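Caderno de bancada – coleta de exemplos, tarefa da areia
2019-12-22

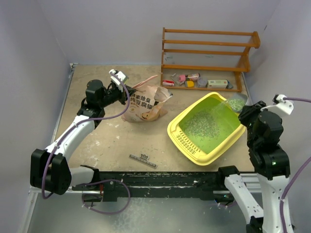

Sessão de hoje dedicada à tarefa nova do conjunto Trunia: encher a bandeja com o copo. Gravei 37 episódios e descartei 5, quase todos por atraso entre o comando e o braço direito. O critério de aceitação continua o mesmo de Bendstead: o episódio só entra se o movimento de despejo for contínuo, sem parada no meio. Com o copo cinza inclinado no canto da bandeja amarela, o fio de grânulos sai fino e fica fácil marcar o começo do despejo na anotação. O braço esquerdo fica com a garra aberta perto da boca do saco, e essa pose passa a valer como referência para ele nesta fase da tarefa.

Problemas:
– A anotação de fase ainda é manual. Para 4 fases por episódio é aceitável, mais do que isso não dá.
– Grânulos espalhados pelo piso. Não varri entre episódios, quero essa variação nos dados. Varrer antes de trocar de tarefa.
– O cabo roxo do braço esquerdo faz uma alça solta embaixo. Prender com mais folga no segmento branco e conferir se não limita o punho.

O total da tarefa passa a 78 episódios aceitos. Rodei o treino curto com o script do Beneš só para ver se os arquivos carregam – carregam, mas o carimbo de tempo da garra direita vem deslocado em dois arquivos. Separei os dois numa pasta à parte.

Próxima sessão: mudar o ângulo da bandeja a cada bloco e deixar a estante do fundo como está. O pessoal de Cledesby pediu o lote completo até março.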